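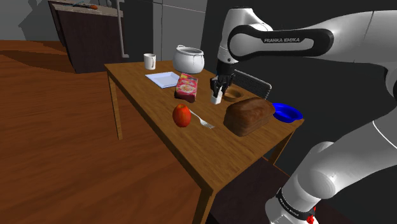 Vocals sound boxy no matter what I do
Home Recording > Mixing Help

odbridge_annie
Hi all! I've been recording my choir friends one at a time in my spare bedroom since August (we're doing a little album for our families), and every voice comes out boxy, like they're singing into a dresser drawer. I've been cutting at 400 Hz on everybody and it helps a bit, but then they sound thin. Any ideas?

Hyun-seo Gil
Welcome! Before you touch the EQ again, hang a couple of heavy blankets behind the singer and step away from the wall. My room had a nasty bump at 468 Hz and no plugin ever fixed it as well as my grandmother's quilt did.

tapehiss73
Respectfully, I disagree with the quilt crowd. Blankets eat the top end and leave the mud right where it was. Sweep a narrow band, find the ugly spot on each singer, and cut 3 dB. Different voices, different spots.

Hyun-seo Gil
Well, mine is a thick quilt — and I did say step away from the wall!

Bo-ram Hong
You can do both, you two. Annie, how close are they to the mic? Right up on it, a cardioid adds a lot of low end.

odbridge_annie
Oh dear, nearly touching it. I'll try a hand's width or two back tonight and post a clip of our alto.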